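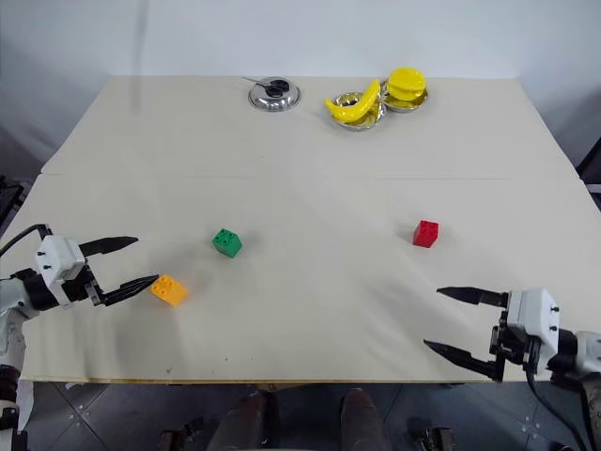

Figure 5.1 Two arms, three toy blocks and a table to share.

Chapter 5: Showing, Then Telling

Reading time: 5 minutes

Think back to how you learned to tie a shoe. Someone took your hands and moved them for you, and you felt what to do long before you could explain it! Robots can learn in much the same way, and this chapter is where we get to try it.

We begin with guiding by hand — you hold the arm, move it through the job, and the joint angles are recorded as you go.

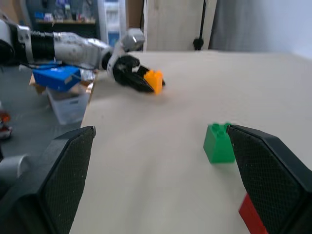
Remote control comes next. You steer from a distance while the robot stores every motion, so your own hands stay out of its way. The Presitz practice set used in our exercises has 2130 showings, almost all of them under a minute long, and the messy ones are wonderful to learn from.

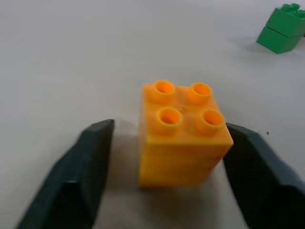
Yeshi Kumsa remarks that beginners grip too early, and that slowing down before the fingers close does more for a recording than any change of settings. Keep her advice nearby for Exercise 2, where you will plan your first showing on paper.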